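We use cookies on this site. The kind you can't eat. Sorry. Accept / Manage settings

Why Do Crumbs End Up Everywhere?

A short investigation into worktables, by Delyth Samuel 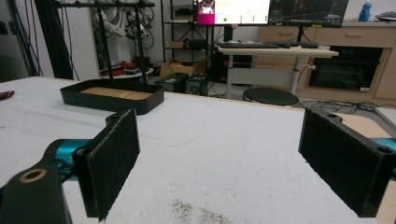 Any table that people do things on will get gritty sooner or later. You can wipe it at breakfast time and find new bits on it by lunch. The bits have to come from somewhere, and mostly they come from you.

A crumb is a piece of something bigger that has broken off. Toast makes them. So do erasers, dry mud and old glue. When you rub, cut or bite something, tiny cracks run through it and the weak corners snap away.

Then the crumbs go traveling. A smooth table lets them slide about, so one sneeze can move a whole crowd. A bumpy table holds on to them. Each little dip is a parking space, and crumbs are very good at parking.

Pencil marks are a sort of crumb too. The gray stuff in a pencil is graphite, and it rubs off in flakes too small to pick up. Your sleeve is happy to spread them around for you.

How do you catch crumbs? Try a tray with low walls. Put the messy job inside it, and most of the bits stay put until you carry them to the trash. (Carry it flat. I have tested the other way.)

For the rest, use a damp cloth. Water makes small bits cling together, so they come along quietly. Blowing on them only sends them to the floor, where they wait for your socks.

Newsletter: sign up for one odd question every month.
Contact us | © Jisdale | Back to top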